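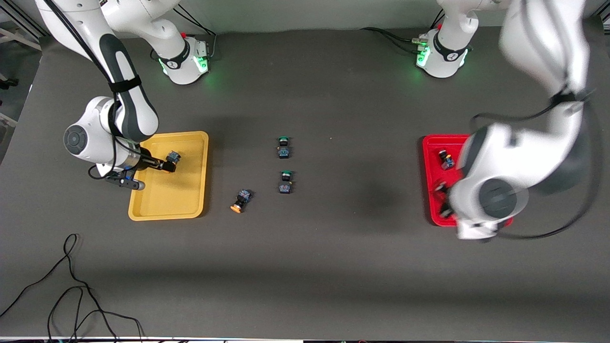

Push-button switches on the sorting table, with the yellow tray to the left.

Switch sorting: revised tray layout

The small-parts bench at Drenwood changed over to a two-tray layout in September. Push-button switches now go down loose in the middle of the table and are moved to a tray on either side. The earlier arrangement used a single deep bin, which made labels hard to read and let caps rub against one another.

Trays are shallow, with rounded corners and a raised rim. Parts should lie in one layer. Switches may be laid upright or on their side, but the label on the body must be checked before the part is entered in Listik. Cap colour alone does not identify a switch. Green and orange caps are fitted to more than one contact arrangement, and the Stita order included 7 variants under 2 cap colours.

The first stock check under the new layout covered 504 switches, of which 310 were assigned to the Nogueira panels. The remainder has gone back to the shelf under the existing part codes.

Points for anyone using the bench:

Grip switches by the body. Caps are a push fit and can come away if pulled.

Keep the dark table surface clear of tape and offcuts — small black terminal covers are easily missed against it.

Switches with a damaged or unreadable label go in the query box, with a note of the delivery they came from.

Part codes for the new variants are in Listik under Controls, Panel Mount. The printed list by the stores hatch is out of date and will be replaced with the next issue.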